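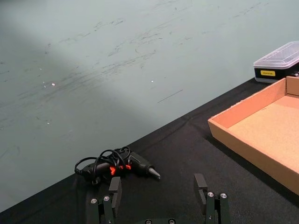

August, notebook 5, Testdale room

Started 08.40. Picked up the Gisham shelling file where Iwona left it. The question is still the same one: was there one strike on the fuel depot road or two, and can the evening statement from the Gendadik side be matched to either.

Material in the folder this morning: 188 items, counting posts, radio notes, the two official statements and the hospital list. Many are copies of each other. Iwona had already marked the obvious reposts in yellow. I went through the rest by time of first appearance and ignored the time people claim inside the text, as we agreed after the mess with the bridge file.

First pass:

The earliest mention of a blast is at 04.52, a voice message from someone who says he lives near the grain store. No place name, but he mentions the school wall and the pump, and both are on the old survey map. Kept as probable.

Next cluster runs from 05.10 to 05.20. Several people say "another one". Before today I had read those as late reports of the first blast. I no longer think so. Three of them mention smoke already in the air when the noise came.

The first official statement says a single salvo, "most rounds intercepted", two civilians killed, material damage. It gives no hour beyond "dawn". The second statement, from the Gendadik command, denies firing on the town and says it hit "a supply point" to the west. No time in that one at all.

Almost 25 minutes between the first message and the middle of the second cluster. Too long for one salvo, I'd say. Kidus isn't convinced and wants it written down that people often hear a fuel tank go up well after the first hit and call it another strike. Written down. He is right that we have no crater or fragment for the second one yet.

10.15. Call with Kidus about the casualty figures. The hospital list has 18 names on it. The statement says two dead and gives no wounded. The two don't necessarily clash, as the list doesn't separate wounded from dead and seems to have been typed up over the whole day. One name appears twice with different ages. Possibly a father and son, possibly a typing error. Left both in, flagged. We don't give out a total until the list is sorted.

Note on wording for the summary: "claimed" for both statements, "reported" for residents, "seen" only where one of us has looked at the footage. I slipped twice yesterday and wrote "intercepted" as if we knew it. Corrected in the draft. We have no footage of any interception. There are two clips with flashes in the sky, one of them old (matched to the winter file, same rooftop aerial, same crack in the window). The other is undecided.

Shadow work, 11.00 to 12.30. Took the depot road clip, the one with the overturned lorry. The shadow from the lamp post falls across the second lane marking. Using the sun table for the month I get a window well after sunrise, so the clip shows the aftermath and is no use for timing either blast. It does help with place. The water tower and the two chimneys line up as they should from the north verge, and the kerb has the same gap as in last year's street pictures. Location confirmed. Time of filming: morning, no closer.

Iwona checked the lines separately without seeing mine and came out on the same stretch of verge. Her sheet is clipped to the back of this page. 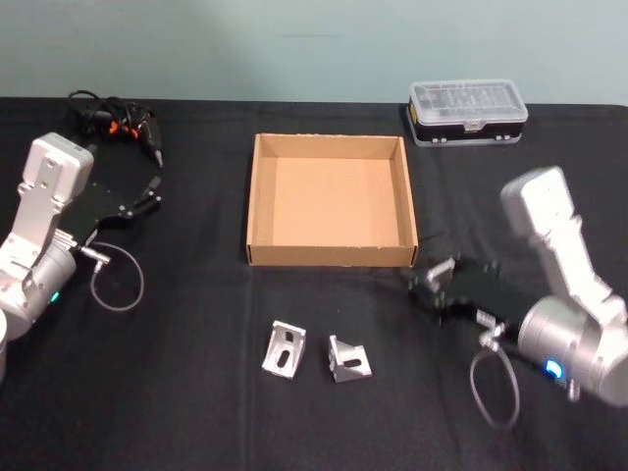
Cardboard tray on the black cloth, organiser case behind it.

13.40. Back to sound. The grain store message has a faint double thump near the start. Played it at half speed. The gap between the thumps is short and both are muffled, so I can't say whether it's two rounds or one and its echo off the store. The voice talks over the end. Asked Iwona to listen without telling her what I thought I'd heard. She wrote "two, second one duller". An echo would fit that as well.

Tried to get a distance from flash to sound on the undecided sky clip. The flash is there but the audio drifts against the picture, perhaps from being re-uploaded. Dropped it. If the original turns up it's worth another go.

14.30. The Witkowska archive sent over their radio notes for the same morning. Useful. Their listener logged a request for an ambulance to the depot road at 05.01 and a second request, for the market end, at 05.24. The second is the best support so far for two separate strikes, or at least two separate places hit. Their log is handwritten and the last digit of 05.24 could be a 9. Asked them for a better scan.

It also changes the map. I had been putting every report within the depot circle. Moved five of them to a new circle round the market end, where the street names fit better. Old version of the map kept in the folder, please don't overwrite it.

Where it stands at close:

Strike on depot road: place confirmed, time between 04.45 and 05.00, fairly sure.
Second strike, market end: likely, unconfirmed. Needs footage or a picture of the damage.
Who fired: not established. Don't guess in the summary.
Dead and wounded: waiting on the list.

To do: Kidus to ring the hospital contact about the double name. Iwona to search for market end footage, using both spellings of the street. I'll redo the timeline with the radio notes in and send it round before anyone edits the draft.

17.20, stopped.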